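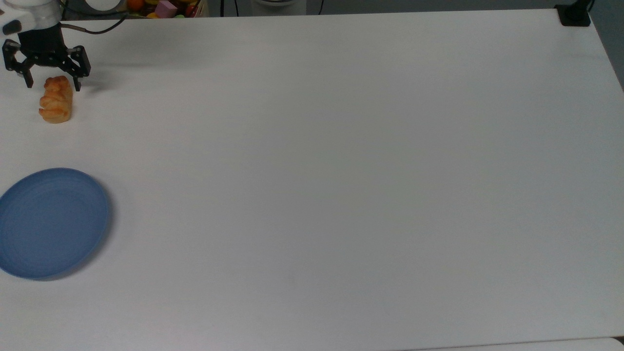

I bought the Vimora bread oven in January, after my old toaster oven stopped heating on one side, and I have used it almost every morning from that time. I waited many months to write this review because I wanted to see how it is after normal use, with crumbs and burned sugar and everything. My main interest is small bread. I live alone, so I bake or reheat one or two pieces and not a whole tray. A small roll with an orange and tan surface, a bit glossy on the lighter parts, has the color I am always trying to get, and with the old oven I got it maybe one time in three.

The Vimora is made by Clandus. It is a countertop oven with two heating bars on top, two on the bottom, and a little cup for water in the back corner. You put water in the cup and it makes steam in the first minutes. There are four programs (toast, roll, croissant, pizza) and a manual mode where you choose the temperature. I paid 201 dollars in a kitchen shop called Pimitz. The same shop has a bigger model, but it was too deep for my counter.

I will start with what I like. The croissant program is very good. I take a frozen croissant from the bag, I put it on the rack, and after sixteen minutes it is ready, with a thin hard outside and a soft inside. It does not need to thaw before. The roll program is also good for bread from yesterday. With steam, the crust becomes crisp again and the middle does not dry. I tried the same rolls without water in the cup and the difference is easy to taste.

The toast program I like less. Setting three is pale and setting four is too dark for me, so now I use setting three and add one minute by hand. The top bars are stronger on the left side. I turn the bread after half of the time, and then it is even. In the manual it says this is not necessary, but in my oven it is.

About the pizza program I cannot say much. I used it two times. A frozen pizza of normal size does not fit, and the small ones that fit are not so nice.

Cleaning takes some patience. The crumb tray comes out from the front and this is easy. The water cup collects white scale, and after some weeks it needs vinegar. The glass door does not come off, so the lower corners stay brown whatever I do. I use a wooden stick with a wet cloth around the end.

The power cord is too short for my taste. In my kitchen the outlet is behind the bread box and I had to exchange the places of the oven and the kettle. Please measure before you buy. The feet are rubber and the oven does not move when I open the door, even with one hand.

I also compared it for one week with the Dumlao mini oven of my neighbor, which has no steam. The Dumlao is faster for toast and the color is more regular. For frozen pastry it is clearly worse, the bottom was dark before the inside was warm. If you eat mostly sliced bread, I would take the Dumlao and keep the rest of the money. For rolls and croissants I would buy the Vimora again.

One small thing for the end: the beep. It makes five loud beeps and you cannot turn it off. At six in the morning this is too much, so I open the door a few seconds before the time is finished.

My rating: four of five for pastry, three of five for toast.

December 2023
By the editor of Small Oven Notes

Home Reviews Bread Coffee Kettles Contact

Comments

crustfirst: Same problem with the left side on mine. I moved the rack one level down and it got better, but the toast takes longer.

mila_bakes: Does it fit a standard loaf pan? I want to make banana bread in it.

Small Oven Notes: A short one yes, the long one touches the door. Banana bread I did not try.

oldkettle: Thanks for mentioning the beep, my wife sleeps next to the kitchen. We will look at the Dumlao.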